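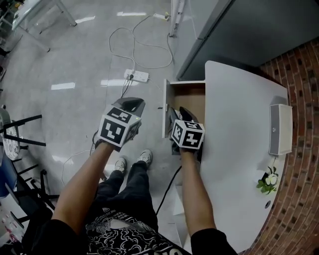

I've had the Ruddock pair of hand-held grippers for 40 days now, and I wanted to love them. They cost me £265 from Hudent, I've done 400 drawer runs with them, and for the most part they're brilliant — light, comfy, lovely mesh pads.

Then last Thursday the right one stuck shut with my hand still on the trigger. It pinched the side of my finger, and the little release catch did nothing at all until I yanked the cable out.

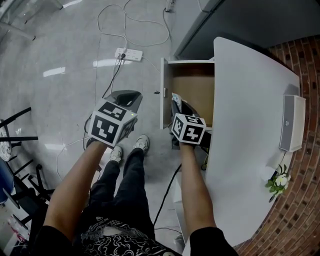
It has happened twice more, always when I'm reaching down into something with the wrist bent. My guess is the cable pulls on the plug and the thing loses its place. The left has never done it, bless it!

Hudent were friendly enough and sent a new Fernico lead, which helped for a bit. The manual gives the stuck jaw one line, on the back page.

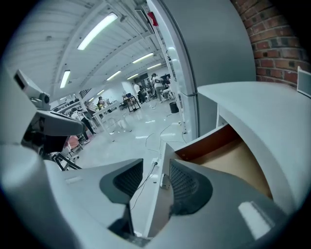

So I keep the plug within reach and my spare fingers well clear. The tracking has been spot on the whole time, and the fingers close nice and evenly when they behave. 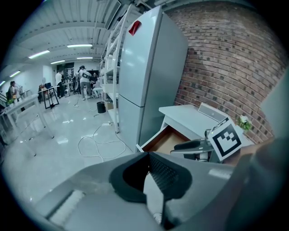
Gripper view towards the open top drawer

Three stars. I'd go up to four for a release that works.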